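Warrier two-door shoe cabinet, reviewed Tue 23 November

We'd been tripping over shoes since we moved to Lekemthorpe, so I finally treated us to this little Warrier, and I'm ever so pleased with it (Colm says I talk of nothing else!).

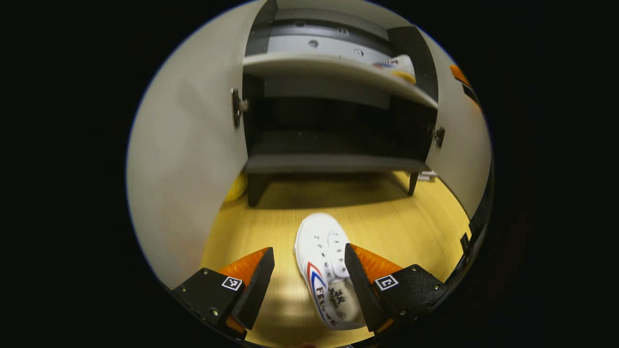
Both doors open, one shoe on the shelf.

The doors swing nice and wide, and I do love the short legs, as I can get a brush underneath. My canvas pairs live in it now, with room for Songül's when she stays.

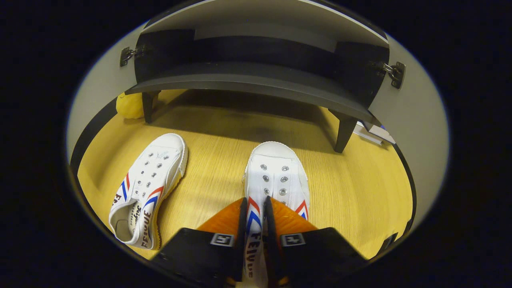 It took me 47 minutes to build, tea included, and one hinge needed a second go with the screwdriver. I'd still buy another for the landing.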